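4 min read

Zokden Publishes Good-Practice Guide for Multi-Finger Robot Hands in Shared Work Areas

TUNDOW – Zokden today released a good-practice guide for the setup, inspection and routine use of robot hands with jointed fingers. The guide has 22 sections and is free to download. It applies to hands mounted on arms that work in the same room as people, with or without a fence.

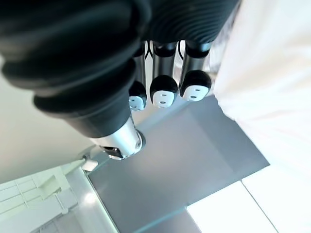 By R. Magaña

Section 4 covers fingertips and contact pads. Pads are to be checked at the start of each shift for cuts, dirt and lifting edges. A damaged pad is replaced before the hand is powered, and the change is entered in the log with the finger position.

Section 7 deals with flexible covers. Ribbed and pleated covers are inspected in both the extended and the compressed position. Cracks tend to start in the creases, and a cover that looks sound at rest may still fail the check. Tape repairs are not accepted.

Section 9 sets a stand-off rule for travel moves. Until the target has been confirmed, the fingers stay open and the tips stay at least 50 mm above any work surface.

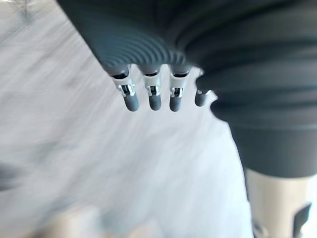
The same section limits arm speed during the final approach to 20 percent of the rated value. Sites that need a higher speed may set one, provided that a written risk review is kept with the machine.

The draft drew 717 comments during its open review. Most concerned cover inspection and the wording of the speed limit. Changes made in response are listed in an annex – the reasons for rejected comments are given there as well.

Zokden will use the guide in its own training courses from November. A checklist version for the Gramura controller is in preparation.

Share 22 | Comments 0

We use cookies to measure traffic on this site. Accept | Manage settings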